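Satovness Robotics Club — workshop notebook
15/01/2024
Simulator session, pick-and-place task

Carried on from where we stopped before the break. The Drarnura course module wants a working pick-and-place in simulation before we get time on the arm at Wirkent, so no hardware today. Everything below is the simulated table.

Setup is the same as last time except the physics step. It had been left at the default, and thin objects were sinking slightly into the table and then popping out when the fingers came near. Step is now 2 ms and the popping has gone. It runs slower than real time on the old desktop but that doesn't matter for logging. The newer machine was busy with the Pichon team's line follower all afternoon.

Task as written in the module: marker into the pencil cup, start position of the marker varied, one extra object on the table that the arm must leave alone. We used the chocolate bar model for the extra object. It has the most detailed texture of anything in the pack and it loads slowly the first time, so give it a minute before pressing start or the first few logged images have a grey rectangle in them.

Changed today:
— gripper closing speed halved
— finger friction raised a little (old value is in the config, commented out, please leave it there)
— approach height lowered so the wrist doesn't swing so far on the way down
— both camera views logged now. Before, we only kept the wide one and could never tell what the fingertips were doing.

Checked the two views before starting the long batch. 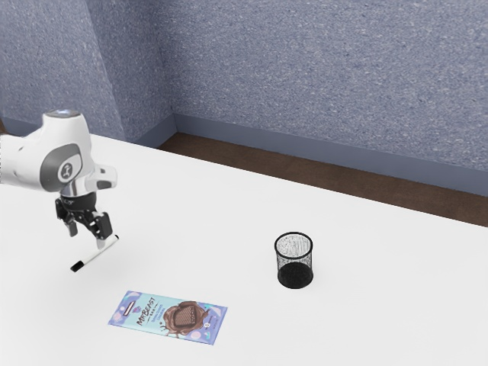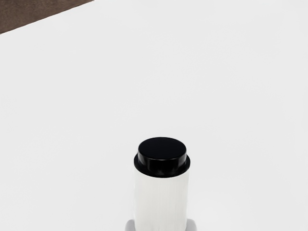 Wide view first: arm, marker, bar and mesh cup. Second is the close view, fingertips at the bottom on either side of the off-white body with the black cap.

Notes on the views. The wide one is good enough to judge where the marker is relative to the right finger, and the cup and bar are both well clear of each other. The close one is mostly bare table. Pale fingertips against an off-white body on a white table is poor contrast, and the edge detector only picks up the black cap reliably. The left side of the body gets lost completely at the current threshold. Options are a darker table or a different threshold for that view. I'd prefer the threshold, as a darker table means redoing the background subtraction that was finished in August and works fine.

Batch: set to stop at 112 attempts or when the disk quota complained, whichever came first. It got to the end. The log lists 8 as aborted, all with the same error, "no valid grasp pose". I replayed 2 of them. In both the marker started with its long side pointing almost straight at the arm's base, and the planner asked for a wrist rotation past the joint limit. It should try the same grasp turned by half a turn before giving up, as the fingers are close enough to symmetrical for our purposes. I've written the change but not tested it. It is on the branch called wrist-flip. Don't merge it yet.

I have not gone through the rest of the log to see how many finished with the marker in the cup. The success flag in the script only checks the marker's height above the table, so a marker leaning on the rim would count as a pass. That needs fixing before we quote any number to anyone. Better check: centre of the marker inside the cup radius and below the rim.

Also noticed that the random seed is printed at the start of the run but not saved in the log. I copied it down by hand this time (2000, the default, so no great loss). Someone please add it to the header.

For next session:
— test wrist-flip on the aborted starts only, then the whole batch again
— new success check
— seed into the log header
— threshold for the close view, try a few values on the saved images first and don't rerun anything for it
— ask Wirkent which gripper is fitted at the moment. If theirs opens less wide than the model we will have to redo the approach anyway
— move old logs off the shared drive, it is nearly full

Booking at Wirkent is still not confirmed. They want the module form signed and a copy of our speed limits. Form is in the blue folder. Speed limits need typing up from the config, and the gripper speed in there has changed as of today, so use the new value and not the one in the handout.

Left the desktop on, batch output is in the usual folder under today's run.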